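The Shopping Trip, Part Two: Teaching a Robot to Let Go

Readers with long memories will recall that our spring issue promised a robot that could do the groceries. What we have as of 22/06/2022 is a robot that can do some of the groceries, provided they are fruit, and provided you are not in a hurry. Fengying Qian, who runs the manipulation side of the Endale project, would like it known that the promise was made by the newsletter and at no point by her.

Still, there is a result, and it's a good one. It concerns what happens when a robot has one hand full of basket and the other full of fruit, a problem most of us solve by the age of four and then never think about again.

The trouble with two hands

Until this year Endale learned each arm separately. The right arm had a policy for picking things off shelves. The left arm had a policy for holding a basket, and it was excellent at this in the way that a coat hook is excellent at holding a coat. Put together, the two arms behaved like strangers carrying a sofa. The right hand would arrive at the spot where the basket had been during training and open up, full of confidence, whether or not the basket had come along.

The obvious fix is to track the basket and tell the right arm where it is. Muchen Hao spent most of the winter on that. The tracker worked well on the bench and poorly everywhere else, mainly for the reason that a basket being held by a robot is half hidden by the robot. Mesh sides did not help. The depth readings went straight through the holes and came back with a detailed account of the floor.

So the group dropped the tracker and tried something cheaper. The new method, which goes by the name Cument (we asked what it stands for and were told it had stood for something once), trains both arms as one system and adds a single extra thing for it to predict. At every moment, the model has to guess where the object in the right hand would land if the fingers opened right then. That's all. It doesn't need to know what a basket is. It needs to know that some landings are better than others, and to keep moving both arms until it expects a good one.

Yulan Xiong, who wrote most of the training code, describes this as "teaching it to be nervous." A person lowering an egg into a carton is making the same guess, over and over, without noticing. The model makes it many times a second and notices nothing either, but it does leave a log file.

The data

The demonstrations came from people driving the robot by hand: 1,472 of them, collected in the shelf corner by whoever had lost the argument that morning. Each one is a single item going from a cubby to the basket. Jiahui Jiang drove the most and has asked for this to be mentioned in print, so consider it mentioned.

Two choices in the collection seem to have mattered more than anything clever in the model. The first is that drivers were told to vary where they held the basket – high, low, too far left, tipped a little. Early sets had everyone holding it in the same comfortable spot, and a model trained on those learned a comfortable spot and very little else. The second is that the fumbles were kept. Drops, bounces off the rim, the lemon that ended up behind the radiator: all of it went in, labeled with where the thing landed. If you want a model to predict bad landings, you have to show it some, and here the drivers turned out to be generous. 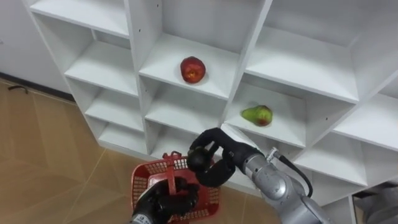 What the numbers say

Testing was done on 700 trials with the fruit and the basket position changed each time. The joint method got the item into the basket in 90 percent of them. The old arrangement, with each arm minding its own business, was run on the same list and did much worse, and the gap was widest when the basket started far off to one side. That is where you'd expect it. A policy that has memorized a drop point is fine until the drop point moves.

The more interesting finding is what the left arm started doing. No demonstration asked for the basket to be moved to meet the fruit, although some drivers did it out of habit. The trained system does it fairly often. When the right arm has a poor angle, the left one drifts over to help, a few inches at most. Govareo, who supply our arms, asked whether this was a calibration fault. It is not. We checked, at some length, and then checked again after they asked the second time.

What it still can't do

Grapes. A bunch of grapes lands in several places at once, and the model's single guess is no use for that. Ferdinand Mayrhofer is working on a version that predicts a spread of landings in place of one point, and has bought a great many grapes.

A full basket is also a problem. Every test began with an empty one, and the predictor knows nothing about fruit landing on other fruit. A real shopper would care about this, particularly if the first item in was a peach. The group has set aside 18 new trial setups with things already in the basket, to be run in July once the left wrist comes back from repair.

Then there is speed. A single item still takes long enough that visitors begin to offer encouragement. Fengying's view is that the model slows down where its guess is uncertain, which is the correct behavior, and that it is uncertain more than it ought to be, which isn't. More data from tipped and tilted baskets should help. Drivers are wanted for this. The controls take an afternoon to learn, and anyone who has used the Preltiner rig downstairs will pick them up faster, apart from the thumb, which works backward.

Sign up on the sheet by the lab door. Fruit that survives testing is washed and left in the kitchen. The bruised half of the bowl is the control group.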